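Back to contents
January 16, 2018
By Orysia Palamarchuk and Laine Lapiņa

4. Comparison of Hand-Held Grippers

4.1 Setup

The two finger designs under review, the Vavetti and the Jodavitz, were compared on the same tabletop tasks at the Lallolthorpe laboratory. Each operator worked with a gripper in each hand, and position was recovered from the square marker fixed to each body. The printed mat fixes the work area, so that a utensil can be brought to the same drawn target in every trial. Twelve operators completed 134 trials, of which 48 used the curved fingers with black inner pads.
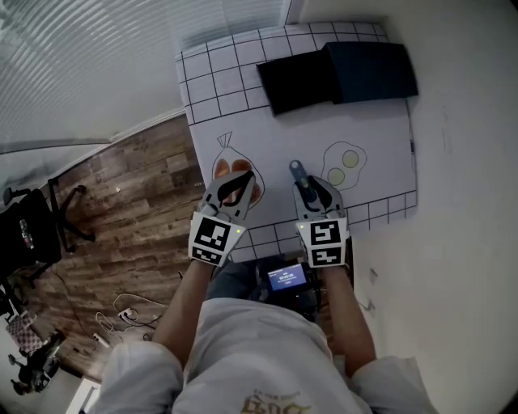 Figure 4. Two-handed trial on the printed mat, with a spatula-like utensil at the right gripper.

Lapiņa objected at the review stage that a comparison of fingers is of little use unless the trigger force is held constant – the stiffer spring of the Jodavitz may tire the operator before any difference in grip appears. Springs were therefore matched before the second block of trials, and the first block was excluded from the slip totals.

4.2 Marker Visibility

Slips were less frequent with the curved fingers, but tracking losses were not. Most losses occurred when the wrist turned and the upper marker face tilted away from the head camera. A cube carrying markers on more than one face reduced the length of these gaps. The wide-angle camera on the gripper itself gave a second view of the opposite hand.

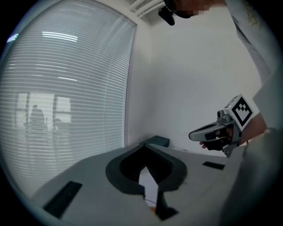

Palamarchuk asked whether the distortion near the rim of the lens makes such a view unreliable for measuring pose, and suggested using it only to confirm that a marker is present. We adopted this suggestion. Results for the Sartori controller are given in Section 5.

Related items
Calibration of Wide-Angle Lenses for Hand-Held Tools
Spring Force and Operator Fatigue
Notes from the September Trials

Contact the editors | Copyright 2018 | Back to top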